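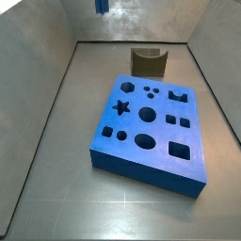

Redar Roll-Up Pouch Pattern: Frequently Asked Questions

Which format does the pattern come in?
The pattern is a PDF download. It contains the instructions, the full-size pattern pieces and a print layout for copy shops. No paper version is sold.

My printed pieces look too small. What went wrong?
Check the print settings. Scaling must be set to 100% or "actual size". Measure the test square on the first pattern page before cutting any fabric. If it does not match the length printed beside it, reprint that page only and measure again.

Are seam allowances included?
Yes, on all pieces except the binding strips, which are cut by measurement. The cutting chart lists them separately.

What fabric weight is suitable?
Quilting cotton works for the lining and the pockets. For the outside, use canvas, denim or waxed cotton. Two layers of heavy canvas will produce a bulky seam at the fold, and many home machines will skip stitches there.

Which needle should I use?
A size 14 universal needle for quilting cotton and light canvas. Change to a size 14 denim needle for waxed cotton or denim. Lengthen the stitch slightly when topstitching – short stitches perforate waxed fabric.

Can I leave out the interfacing?
In the flap, no. The snap will pull through without it. In the pockets it is optional, and the pouch rolls more tightly if it is omitted.

How many pockets are there?
The small size has 3 and the large size has 4. The dividing lines are marked on the pocket piece but can be moved. Mark the new lines before step 14, when the pocket panel is basted to the lining.

The binding does not reach around the corners. Is the length wrong?
The chart was corrected in September. If your file has no revision note on the last page, download it again from your account. The earlier chart left no overlap for joining the ends. Thanks to Hauke Schmieder for reporting this.

Can I use a zipper instead of the snap?
The pattern does not cover this. The Fillon Zip Case has a similar size and pocket layout and is drafted for a zipper.

May I sell finished pouches?
Yes, if you sew them yourself. Please credit the pattern as "Redar Roll-Up by Marcelle Mallet" in the listing. The PDF and the printed pieces may not be shared or resold.

My download link has expired. How do I get a new one?
Log in and open "My orders". Links can be renewed there. Orders placed as a guest have no account page – use the contact form and include the order number. Messages are answered on Thursday.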